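Halelska Hill Climb, a track for rally sims
README for release 5, 2025-05-22

Halelska is a made-up mountain road with a surface I have been fussing over for far too long, and I'm so happy to finally put a version out that drives the way I hear it in my head! It runs from a village square up to a weather station, with hairpins at the bottom, a fast wooded middle and a nasty off-camber section just before the finish. You can drive it uphill, downhill, or as a short stage that starts at the bridge.

What's in the download

The main folder holds the track itself, the AI lines for the uphill route, and the camera sets. A second folder called extras has the wet surface textures, the night lighting and a set of blank banner templates if you want your league's name over the start line (please do, I love seeing those). Source files are in a separate archive because they're big and most people will never open them.

Installing

Remove any earlier release first. I know everybody skips this step, but the terrain files were renamed in this one and the old ones will load on top of the new ones, and then you get a second road floating over the first. Copy the Halelska folder into your tracks folder, start the sim, and let it build its cache. The first load is slow. Later loads are fine.

If you want the wet surface, copy the contents of extras/wet over the main folder and say yes to overwriting. To go back to dry, copy extras/dry the same way.

What changed since release 4

The whole lower section has new collision meshes. The stone walls used to grab a front wheel and throw the car into the trees, and now you slide along them and lose paint and time, as you should. I rebuilt 794 roadside posts as instanced objects, which gave me back a nice chunk of frame rate through the woods. The crest after the Pellier farm has been smoothed a little. It's still a jump! You just land on the road more often.

Grip levels are different too. The asphalt in the village is polished and slippery, the patched part above the bridge is rough and grippy, and you can feel the change through the wheel if your force feedback isn't turned up so high that it clips.

Camera notes

Trackside replay cameras are grouped into 2 sets. Set A is the usual TV style with long pans. Set B sits low and close, and it looks fantastic with anything that has pop-up headlights. Press the replay camera key to switch between them. Fields of view are stored in plain text, so you can edit them without any tools.

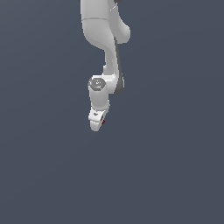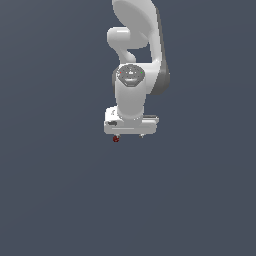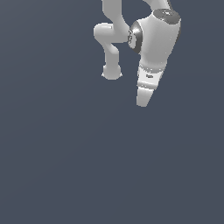 Feedback on the test build

Prurkinis wrote that the downhill route is the best part of the whole package but that the braking boards before the second hairpin are much too late for anything heavier than a hatchback, and that the pace notes call it a "four" when it's a "three" at most. Fair on both counts. The boards have been moved back in this release. The pace notes are still wrong and will be fixed in the next one, so trust your eyes there.

Known problems

AI cars don't run downhill. They have no line for it and will park at the start.

Grids bigger than 15 cars spawn partly inside the fountain. Keep it at 15 or under until I widen the square.

At night the weather station windows flicker from a distance. I think it's two surfaces sitting on the same plane, and I haven't found the second one yet.

Shadows pop in the wooded section on low settings. Medium and up is clean.

Using and changing it

League use is fine, no need to ask. If you convert it to another sim, keep this file with it and mention where it came from. Please don't put it behind a paywall. The tree textures are my own photos from a very muddy weekend in March, and you're welcome to use them in your own tracks as well.

Bug reports are most useful with the car, the route and a replay file attached. Have fun up there, and watch out for the drain cover on the exit of the first hairpin!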